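Flurkard small parts training: progress report
To: Dorottya Szilágyi, Sokenard
From: Judit Oláh
Apr 5, 2020

Dear Dorottya,

I send you the second report on the fuse and fuse block module. I try to be brief, but there are two questions near the end where we need your answer before June.

The module was planned as the last one in the course, after wiring and connectors. We moved it forward, because the wiring kits from Carkau did not arrive complete and we did not want to lose the time. I think this was a good decision. Blade fuses are simple to explain, and a learner needs no earlier knowledge to put one in a block.

The exercise itself is short. The learner begins with a fuse block and some fuses beside it, takes each fuse and pushes it into a slot, and at the end takes all of them out again.

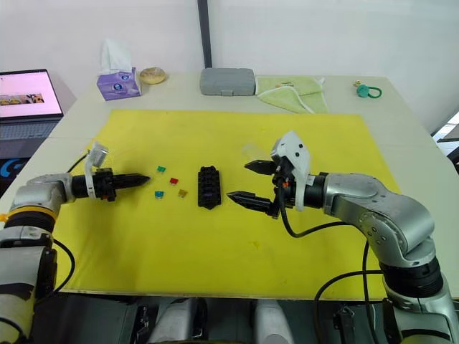
The written instructions exist now in the second version. Orsolya Kovács rewrote them after the first group had difficulties with the word "seat", which several learners understood as a chair. Now we write "push the fuse down until it stops". She also removed the table of current ratings from the first page and put it at the back. The colour names stay on the first page.

We have also decided about the work surface. Lajos Somogyi compared a bare white table with a yellow mat, and we continue with the yellow mat. Small parts roll and slide less on it. The weak point is the yellow and light orange fuses, which are harder to find against this colour. Lajos would like to try a grey mat as well, but I have not ordered it yet.

The position of the block was discussed too. In the first version it had to be straight in front of the learner. We gave up this rule, and the block may now lie at any angle, as it would in a real car.
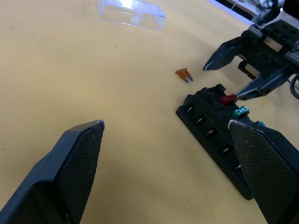 Regarding the materials, we bought 223 fuses and 9 blocks from Bárány. Two of the blocks had a slot that was too tight, and the supplier agreed to change them. The cost of this order with delivery was 2378 euros, including the mats and the storage boxes. It is inside the budget line for consumables, so I do not ask for a change there.

What is late is the assessment sheet. Judit Juhász prepared a draft, but it gives points only for speed, and I asked her to add points for choosing the right fuse and for a fuse that stands straight in its slot. I expect the new draft before the next report.

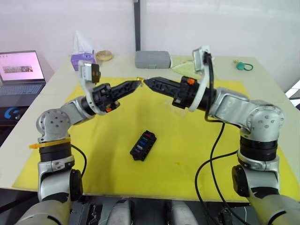 Reading time: 2 minutes

Our two questions are these. First, may we use the money left from the wiring kits for fuse pullers? At present the fuses are removed without them, and the learners should know this tool. Second, do you wish to receive the instructions also in Hungarian, or is the English version enough for your archive?

I attach the instructions and the list of purchases. The assessment sheet will follow separately.

With kind regards,
Judit Oláh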